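Home | Services | Drop-off Hours | FAQ | Contact

Folding and Pressing FAQ

These are the questions that come up most at the Lirkberg counter about our shirt folding service. If yours isn't covered, ask at the desk or send a note to Bernadette Mac Suibhne, who runs the folding room.

What can I bring in?

Long-sleeved and short-sleeved shirts, blouses, T-shirts and light cotton pants. We don't take wool coats, anything with beads or sequins, or items that still need washing. Please empty the pockets first, chest pockets included. A tissue left in a shirt pocket will shed on everything else in the bag.
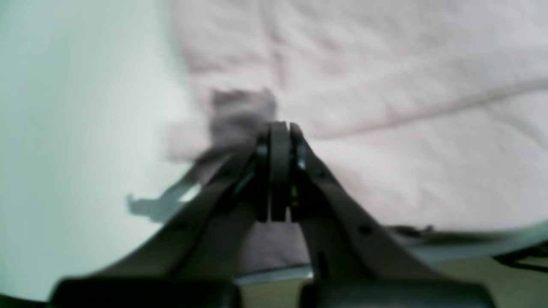

Page last changed: March

Do I have to button my shirts before I drop them off?

No. We button the collar and every second button down the front ourselves. If you want all of them done, write "full button" on the ticket. The price is the same.

My shirts have been in a suitcase. Is that a problem?

Wrinkled is fine. Shirts that have been packed tight need a few minutes laid out flat before anyone tries to fold them, so we spread them on the table and pull the fabric straight from both ends. Soft cottons and blends come out well this way. Linen usually needs the iron, and we'll call you before adding pressing to the ticket.
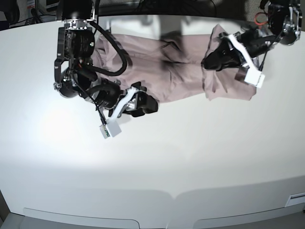

Wrinkled mauve garment on the white table.

How do you fold a long-sleeved shirt?

The shirt is laid face down and smoothed from the collar to the hem. One side is brought in to the middle of the back, and the sleeve is folded down along that edge so the cuff points to the hem. Then the other side is done the same way. The tail comes up a few inches, and the body is folded in half or in thirds, depending on the shelf you told us you have. The collar ends up on top.

If you're doing this at home, use a table and work from one side of it. A bed is too soft and the back seam drifts. Get the side seams straight before you touch the sleeves – most crooked folds start there.

Half or thirds?

Thirds for drawers, half for open shelves. If nothing is marked on the ticket we fold in half.

Can you fold around a card or board?

Yes. We use the Fahy card for standard shirts and the larger Pillon card for big and tall sizes. Cards can come back to us with your next order. Please don't send bent ones.

Where do I pick up?

At the counter, or from the rack just inside the side door if you've paid ahead. The side door is open until 7 p.m. The floor there is light gray carpet, so please wipe your feet when it's raining.

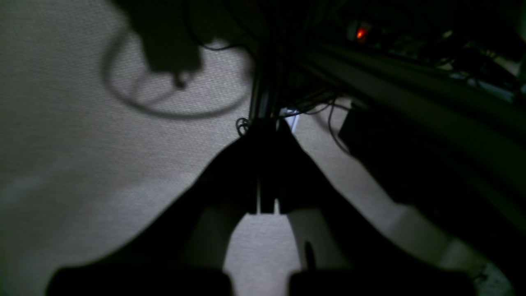
Bring the ticket stub with you. Without it we need to see a photo ID that matches the name on the order, even if we know you. Orders are kept for 2 months and then moved to the storeroom, and getting one back from there takes a day.

What about collars and cuffs?

Collars are turned down and flattened by hand. Cuffs are opened, laid square and smoothed before the sleeve is folded. Tell us if you want French cuffs kept folded back, otherwise we open them. Diarmuid Tierney checks each shirt before it's bagged and will send it back to the table if a cuff has been caught under the body.
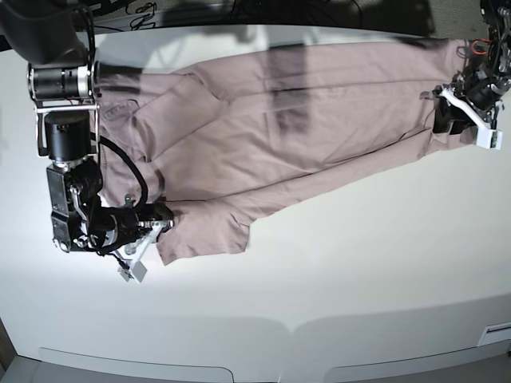

Long-sleeved shirt laid out on the tabletop, cuff hanging below the body.

Will diagonal creases come out?

Light ones often relax once the shirt has been spread and smoothed. Deep ones need steam. Ask for the Dalari finish, our name for a light steam on the back and sleeves before folding.

Can I leave a large order?

Yes, but call first if it's more than you can carry in two bags. Our largest order so far was 510 shirts for a hotel, and it needed some planning. Business accounts are handled by Eimear Flanagan.

Something came back folded wrong. What do I do?

Bring it in with the stub and we'll refold it while you wait. There's no charge.

Print this page | E-mail this page

This site uses cookies to remember your preferences. By continuing to use the site you accept our cookie policy. OK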